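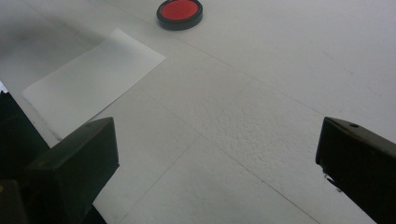

August, half past seven in the evening

Did the stamps today. I had been putting it off since the parcel came, and the parcel had been sitting on the landing long enough for me to stop seeing it.

Slept badly, up at six. Tea, toast, paid the water bill, which has gone up again. Then cleared the big white table in the back room and wiped it down. I put the ink pad at the far end where my sleeve wouldn't catch it and got a stack of paper from the drawer. The red ink is what the Prerkville society has always used for its slips, and I agreed to carry on with it when I took over the library boxes. I would have picked black. Red looks like an unpaid invoice.

The job is simple enough. Every pamphlet in the lending collection has to have a slip tucked inside the front cover, and every slip has to have the stamp. The old slips were done by hand by whoever had the boxes at the time, and half of them can't be made out. Thijs went through the lot last winter and put the total at 2,755 items, counting the loose maps. I am not doing them all at once. I told him I'd do the first box before the end of the month, and the first box is the Vermeulen gift, mostly local history and chapel anniversaries, with a few seed catalogues that must have got in by mistake.

Started at nine with a practice sheet. The first few came out far too heavy, the ink filling in the small parts of the letters. Then too light down one side. I was leaning on it like a man shutting a suitcase. Tried it standing up, which was better, and with a folded newspaper under the paper, which was better still. I went through several sheets like that and they're all in the recycling now, apart from one good one I kept to compare against.
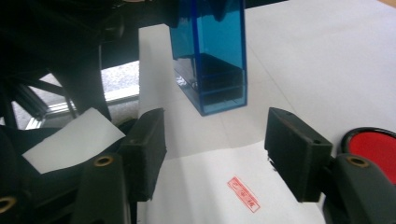

The trouble was mostly getting it straight. The stamp has a thin border round the lettering and the least bit of a tilt shows. On a blank sheet it doesn't matter, but on a slip with a printed line across the top it looks careless. By ten I had worked out that if I lined up my thumb with the edge of the paper and kept my elbow in, it came out near enough level. Near enough will have to do. Nobody borrows a pamphlet on drainage for the neatness of the slip.

The other thing is keeping the paper flat. I'd taken this lot from the bottom of the drawer and some of the sheets had creases in them, and where the paper lifts the ink doesn't take. Must buy a fresh ream. The Fatow paper they sell at the post office is dear but it does lie flat. The cheap stuff curls as soon as there's any damp in the room.

Thijs Vandenberghe rang at eleven to ask if I'd begun. Told him I had. He wanted to know whether I was putting the year on as well, and I said we'd agreed not to. He said he didn't remember agreeing that. I said it was in his own letter. There was a pause while he went to find the letter, and then he talked about his knee. He is seeing someone about it next month. He also thinks the Viner book should be taken out of lending altogether and kept in the locked cupboard, as the spine is going. I agree with him, but I said I'd look at it first. It will be in the second box or the third.

Soup for lunch. Rained hard for a quarter of an hour and I had to go and shut the skylight.

After lunch I got on faster. I did the slips in batches, laid each batch out to dry along the windowsill, then went back to the first lot and tucked them in. I had 46 done by three o'clock, with 2 spoiled, one from a smudge and one from being upside down. The upside-down one annoyed me more than the smudge. I had been listening to the cricket.

A bit of red on my cuff. Soaked it in cold water with salt and most of it has shifted. The rest I'll leave for the wash. There's some on the side of my hand as well that doesn't want to come off with soap, and the woman at the shop gave me a look when I went down for milk.

I'm pleased to have made a start. I thought I would find it dull, and it is dull, but I read bits of the pamphlets as I went. One of them has a full list of prizes from a flower show, with a dispute over sweet peas that takes up most of a page. Another has a pencil note inside the cover reminding somebody to return a ladder. I left the note where it was and put the slip in on top of it. I'd like to know if the ladder went back.

Packed up at five. I should write down how I've left things, or I'll be hunting for everything next time.
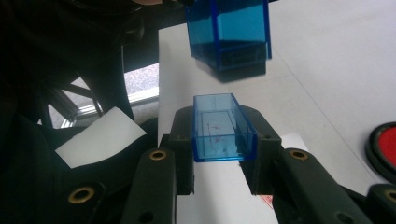
## Where things are

- Blue plastic boxes: on the shelf in the back room, left-hand side. Wipe them out before using them for anything else, red gets everywhere.
- Ink pad: same shelf, lid on, flat. Don't stand it on its edge.
- Good practice sheet: inside the front of the accounts book.
- Finished pamphlets: back in the Vermeulen box, spines up, with a strip of card to show where I'd got to.
- Spare slips: an envelope in the desk, second drawer. There were around 50 left when I stopped, so more will have to be cut before the box is finished.

## To do

- Buy paper. Ask if they'll do anything off for two reams.
- Write to Thijs about the year, and enclose a copy of his letter.
- Move the seed catalogues out of the box and find out whose they were.
- Look for the Viner and see how bad the spine is.
- Oil the skylight catch. It took me three goes to get it shut and the sill was already wet.

Fish for supper with the last of the beans. They've gone stringy and I'll pull the plants up when it's dry. Rang Margaret but she was out. Early night, I think. My shoulder aches from the pressing, and I want to be at it again by nine tomorrow while the light is on that side of the house.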